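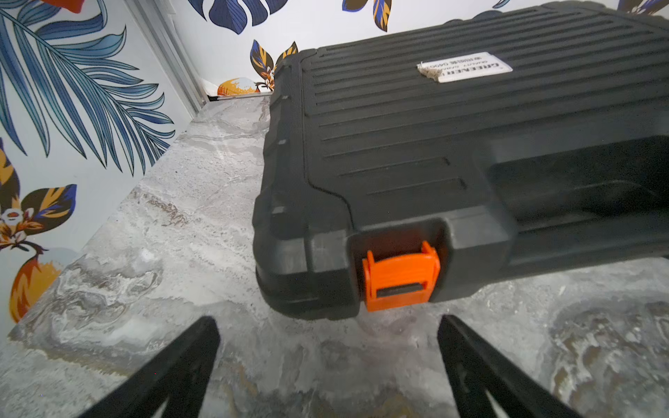
March 5, 2022
Bench 2, Plumari
Duarte on the leader arms, me on notes, Nuria on resets

Goal for the day: get the case task into a state where we can hand it to Teodoro and Lucía and have them record the same thing we do. The task is the black hard-shell case with the orange latches. Flip both latches, lift the lid, let go. Closing it again is a separate task and we are leaving that alone until July.

Before starting

Homed both arms twice. Right arm was fine. The left came up with the wrist rolled a few degrees compared to the last log, and it repeated on the second homing, so it's an offset and not slop. Wrote the new value into the bench file and left the old one commented out above it.

Checked all the camera streams for dropped frames. Clean for ten minutes. The left wrist view was a little soft at close range, so Nuria wiped the lens and we looked again. Better. Still not as crisp as the right one when the fingers are closed on something, but a latch edge is readable and that is what matters here.

Leader arms: the left trigger has a dead zone at the start of its travel. Duarte noticed it in the first minute. You squeeze, nothing happens, then the gripper jumps. I put a linear map on it starting after the dead part. It feels more even now. The proper fix is to reseat the magnet, see the list at the end.

First block

Started with the case near the back left, latches toward the front of the bench. Duarte tried the obvious way first: left gripper open, come in from the front with a finger on either side of the latch, close on it and pull out and up. It works when the approach is square. When the approach is off by a little, one finger lands on the case wall beside the pocket and the whole case slides back until it meets the wall. The episode looks good for half its length and then turns into pushing.

Second way: gripper nearly closed, use one fingertip as a hook at the bottom edge of the latch, rotate the wrist. Much less force. The case stays put if the other arm rests on the lid. Duarte liked this better after a few goes and his times came down. The trouble is that from the wrist view the fingertip hides the exact edge you are trying to catch, so the operator ends up leaning over to look at the bench directly. I asked him to stop doing that. If he uses information the cameras don't have, we are recording decisions the policy can't learn. He went back to the screen and got slower, as expected, and then steadier.

We stopped to agree which part of the latch counts as the contact point, and which latch goes first.

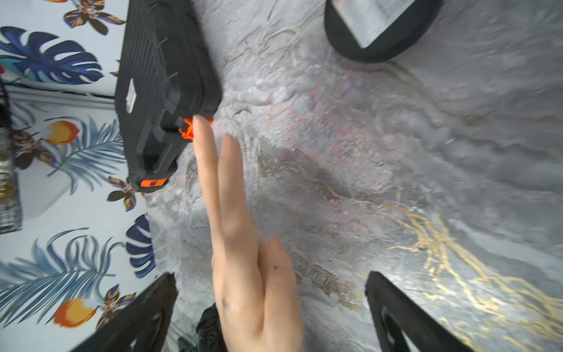 We settled on the right-hand latch first, always, then the left. Duarte had been alternating depending on which arm felt closer, and I had been letting him. With two orders mixed in the same set, the policy is liable to hover between the two, and we have been through that already with the drawer task. One order, same arm on the same latch every time. If the case is turned so that "right" is unclear, right means the operator's right with the case seen from the front rail.

Contact point is the lower edge, in the middle. Corners are allowed if the finger slips there, but don't aim for them.

Also agreed:

- The lid arm makes contact before the latch arm does. Light press, no more than needed to keep the case from moving.
- No hovering. If you need to think, think at the home pose before pressing record.
- One retry on a missed latch is fine and stays in. A second miss, abort and reset.
- After the lid is up, both arms back off and stop. Hold still for a second before ending the episode.
- Hands out of the workspace before recording starts.

On retries, Duarte wanted to throw out everything that wasn't clean on the first attempt. I'd rather keep single retries. In the Zuvbridge set from last year everything was clean, and the policy had no idea what to do after a miss, it just carried on as if the thing was in its hand. A few recoveries in the data cost nothing. We left it that they stay in but get tagged, so that they can be filtered out later.

Counts

The run counter for this bench stands at 498, and that includes everything: tests, aborted runs, old trigger mapping, the lot. Almost none of it is usable for this task under the rules above. I am not going to try to rescue the earlier runs. The order is mixed and the left wrist offset is wrong in most of them.

Target for the first proper set is 100 kept episodes, then train once and look before recording more. Abilio asked for more than that up front. My view is that we should find out early whether the wrist cameras see enough of the latch to be worth relying on, and a small set will tell us.

Things that went wrong

Latch fatigue in reverse. The latches were stiff in the morning, and by the end of the second block the right one was opening with very little. Good for the success rate, bad for the data. Nuria suggested swapping in the second case from the cupboard every so often, and we should. It's the same model so the shape is identical, only the stiffness will differ. Log which case is in use.

The label on the lid. It's torn at one end, where somebody has had a go at peeling it off. I was going to finish the job and then thought better of it. The label is the one bright thing on top of that lid and it gives the cameras something to tell the orientation by. Either it stays exactly as it is for the whole set or it comes off before episode one. Decision: it stays. Please don't pick at it.

Background. With the patterned wallpaper behind the bench there is a lot of orange in view besides the latches. Lucía raised this on the call - will the policy go for a printed fruit? I don't think so, the wrist camera is very close by the time it matters, but it's a fair question. We'll find out from the first training run. If it does get confused in the wide view I'd still keep the wallpaper and add more case positions. Flevport have plain walls and their policies fell over the first time someone left a jacket in view.

Arm crossing. If the case is too far left, the right arm has to reach across to get at its latch and the elbow comes close to the left forearm. No contact today, but Duarte had to stop once and back out. I've taped a limit on the underside of the front rail where the cameras don't see it. Keep the near corner of the case to the right of the tape.

Second block

Under the new rules, Duarte recorded three short runs of episodes with a break after each. First run was uneven while he got used to bringing the lid arm in early. By the third he was hardly using the retry. Median episode length went down without him hurrying, mostly from dropping the hover in front of the latch. I replayed a handful at half speed and the contact order was right in all of them.

Nuria then took the leader arms for a few, having only watched until then. She presses harder on the lid than Duarte does and the case creeps. Told her to watch the front edge of the case in the fixed view and not the lid. That helped. I want this in the instructions for Alcaraz as well, because the pressing is the part people get wrong first.

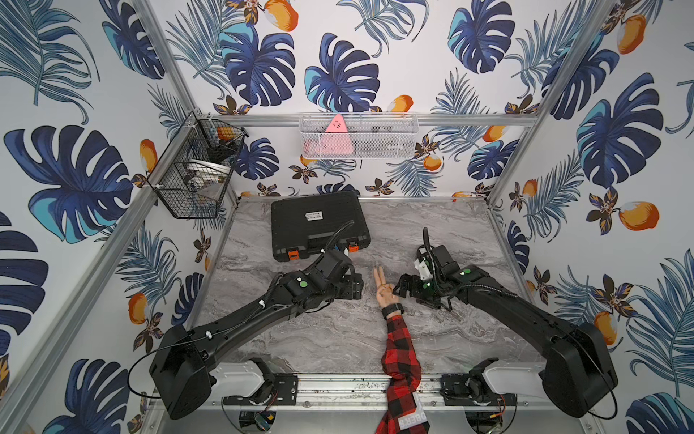
To do

Reseat the magnet in the left leader trigger, then take out my linear map. Not both at once, check in between.

Write up the rules above as a single page and tape it beside the operator screen. (Nuria)

Find the second case and check its latches work. If it has a label on it, note where.

Add a "retry" tag to the recorder so we don't have to keep it on paper. Abilio says it's a small change.

Reset positions: print the grid of start poses. Today we placed the case by eye and I can see from the fixed view that we favored the same spot. Teodoro has the script that draws the grid over the live picture, ask him for it.

Look at the left wrist camera mount. If the softness is still there after cleaning, it's probably focus. Don't touch it once the proper set has started.

Left powered down: both arms, leader arms, light. Case is on the bench, closed, both latches shut. Recordings copied to the lab drive under today's folder, aborted runs in their own subfolder.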